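The Drirngate Ledger: Frequently Asked Questions

Answers for readers, book groups and stores. Last updated 28 September 2023. 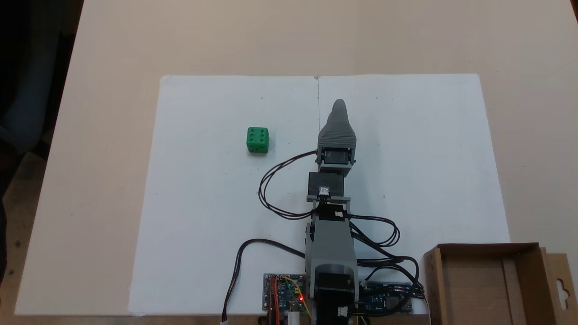

A green die on white paper, six pips on top.

What is The Drirngate Ledger?
It is a historical mystery novel set in the river town of Drirngate in 1887. A clerk at a shipping office finds a page of the company's accounts written in a hand that doesn't match any of the staff. The rest of the book follows the money.

Is it part of a series?
Yes. It is the second of the Curnside books. The first is The Curnside Ferry. A third is being written and does not have a title yet.

Do I need to read The Curnside Ferry first?
No. The case in each book is complete. Two characters carry over, and the second book mentions how the first one ended, so start with the Ferry if you plan to read both.

How long is it?
The paperback is 464 pages, split into 57 chapters. Most chapters are short. There is a map of the harbor at the front and a list of characters at the back.

Is Drirngate a real town?
No. The town, the river and the shipping company were made up for the novel. Prices, wages and train travel were checked against newspapers of the period.

Who publishes it?
Farquharson Press. The hardcover came out in June and is still in print. The first printing was 2,986 copies. Copies from that printing say "First edition" on the page after the title page.

Where can I buy a copy?
Any bookstore can order it. You can also order from the Farquharson Press website. Orders placed there ship within 7 business days. We do not ship to P.O. boxes outside the United States.

Can I get a signed copy?
Mostbridge Books keeps signed hardcovers in stock and will mail them. If you want a name written in the book, put it in the notes box when you order and check the spelling. Personalized copies can't be returned.

Is there an audiobook?
Yes, unabridged, as a download only. Many public libraries carry it. There is no CD version planned. The map comes as a PDF with the download.

Is it suitable for younger readers?
It was written for adults. There is one murder on the page and another that is reported afterward. There is some drinking and gambling and very little swearing. Teachers have used it with high school juniors and seniors.

Do you have questions for book groups?
There is a reading guide on the publisher's website. It gives away the ending, so wait until everyone has finished. You may print as many copies as your group needs.

Will the author visit our group?
Video visits can be arranged for groups of eight or more. They last 45 minutes and are free. Send two or three possible dates through the contact form. In-person visits are limited to places near Mostbridge.

I found a mistake. Who do I tell?
Use the contact form and give the page number and edition. The wrong date on the letter in chapter 12 is already known and has been fixed in the paperback.

Can I quote from the book in a review?
Yes, short passages are fine. For anything longer than a page, write to the permissions desk at Farquharson Press before you publish.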